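**Javetti propone vaciar el joyero encima de la cama**

7/11/18 – La firma de accesorios Javetti presenta *Todo a la vista*, una campaña dedicada a quienes guardan los pendientes en siete sitios y solo recuerdan dos. El método cabe en una frase: se vuelca todo sobre la sábana, se busca la tapa de una caja de cartón y se decide qué merece entrar.
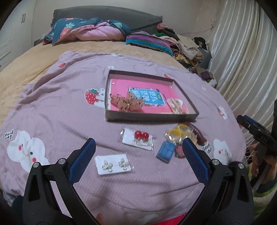 Boletín Javetti, n.º 13

Las pinzas de pelo con motas negras ya tienen plaza en la tapa, sobre fondo rosa. Los pendientes de bola rojos y los de flor siguen fuera, cada par en su cartoncito, a la espera de destino. La sábana de fresas no forma parte de la colección – lo aclaramos por si llegan pedidos.

La guía de la campaña, de 300 ejemplares, se repartirá gratis en las tiendas Brunex hasta final de diciembre. Incluye un capítulo sobre pendientes desparejados, el más largo con diferencia.

Javetti vende pendientes, pulseras y adornos para el pelo. Las cajas, de momento, las pone el cliente.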